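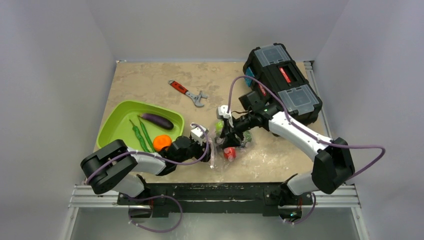
Bagging task, two arms, mixed groceries. Tray on the left, bag held by the right gripper.

Flasby Bagging Set - data card

Maintained by Kirsty Sutherland and Konrad Żak
Last revised: September
Status: usable, with the warnings further down

What it is

1,728 recordings of a pair of small table-mounted arms moving things between a tray and a clear plastic bag. Each recording has joint positions for both arms, gripper openings, video from a fixed camera and a one-line task note. Every run was driven by a person. No policy was in control at any point, so please don't cite this set as proof that robots can pack your shopping. We have already seen it used that way once and wrote to the authors.

Why we made it

Tradano asked us whether a cheap pair of arms could do light packing at the end of a counter. Our answer was "not yet", and they wanted that in more detail. The recordings are the detail. Packing sounds like the easy end of housework until you try to write down what the bag is doing. A tray stays where you put it. A thin bag folds over and clings, and its mouth is a different shape every time you look. Most of the demos we get sent use a stiff box, and we suspect that is why they look so good.

Task families

bag_in: move items from the tray into the bag. The largest group.
bag_out: take items from the bag and lay them in the tray.
bag_hold: one arm keeps the bag up while the other works near it. Added late, after Hjørdis Blomqvist pointed out that our drivers were doing it anyway and we had no label for it.
tidy: clear the table of whatever the note names. Small group, uneven quality.

Objects

Food shapes (aubergine, long green chillies, orange and so on), cans, and a few things that have no business near food. There may be a wrench on the table, or a toolbox standing at the back. Clutter is part of the test. If the note doesn't name an object, the arms should leave it alone, and a method that can only cope with a bare table isn't much use in anyone's kitchen. Objects don't keep fixed places from one run to the next.

Folder layout

runs/ one folder per recording
runs/*/joints.csv both arms, left first
runs/*/video.mp4 fixed view
runs/*/note.txt the task line
labels/outcome.csv done, part done, failed
labels/contact.csv by hand, incomplete
splits/ train, check and test lists

The test list holds 100 recordings. Please don't tune on it.

How outcomes were marked

Elis Gape and Aslı Değirmenci each marked every run without seeing the other's marks. Where they differed, a third person decided. "Done" means every named item ended up where the note asked and the bag was not torn. A tomato squashed on the way in still counts as done, which Aslı objects to, and she is probably right. There is no label for damage. If you want to claim your system is fit for real food you will have to add one yourself.

What you can't conclude from it

Speed. Our drivers were slow and stopped to think. Timings tell you about the drivers.

Strength. Nothing heavy was packed. Bottles of milk are not in here.

Touch. The grippers report how far open they are and that's all. A person knows a bag is slipping before it moves much. This data has no trace of that, and I doubt video makes up for it.

Other homes. It was all recorded on one table inside one small enclosure with plain walls. Jenkins, our baseline, copes fairly well there. We moved it to an ordinary worktop next to a window and it spent the afternoon closing on air.

Known faults

- In a few runs the clocks of the two arms drift apart. They are listed in labels/drift.txt.
- Cables cross the view in places and can hide a gripper.
- Clear plastic is hard on depth estimates. We tried 3 off-the-shelf methods and kept none of the output.
- Version 2 changed the sign of the left wrist joint. Files from version 1 should not be mixed in.
- Notes use "eggplant" and "aubergine" for the same thing. Left as typed.

Licence and contact

Free for research and teaching. For shop use, ask first. Send faults to Konrad through the Urkeck tracker, with the run folder name in the title - reports without one tend to sit there.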